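Uma rua sem faixas e uma demonstração com muitas

A Nerosari marcou o dia aberto para agosto e recebeu os visitantes num pavilhão com café, cadeiras brancas e um ecrã enorme. Lá fora esperava o Osness, o pequeno veículo de entregas autónomo que a empresa quer pôr a circular em bairros residenciais. Deu duas voltas ao recinto, parou diante de um boneco de cartão, retomou a marcha. Houve palmas.

O recinto tem asfalto novo e linhas pintadas de fresco. Perguntei se podíamos ver o veículo noutro piso. Responderam que o percurso estava "validado" e que a pergunta ficava para a sessão técnica – que durou 2 minutos.

A parte mais útil da tarde foi a menos aplaudida. Numa sala lateral mostravam o Szabo, o programa que aprende a reconhecer ruas a partir de imagens. Segundo a empresa, já viu 2,000 ruas, das quais 1,000 revistas à mão. Não disseram por quem, nem com que critério.

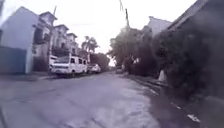
Rua residencial sem marcações na via, com carrinha branca junto ao lado esquerdo.

Numa rua assim, o asfalto gretado muda de tom de um troço para o outro e a vegetação escura aperta o lado direito. O que faz o Osness se alguém sair de trás da carrinha? "Abranda", disseram-me. Quanto, e a que distância, ficou por explicar.

A Filetti, que fornece os sensores, garantia num folheto 40 metros de alcance "em condições normais". Pedi a definição de condições normais. Prometeram enviá-la por correio eletrónico, e até ao fecho desta edição não chegou.

Não duvido de que o veículo ande. Vi-o andar, e travar bem. Mas gostava de voltar quando o tirarem do recinto, de preferência sem o boneco de cartão sempre no mesmo sítio.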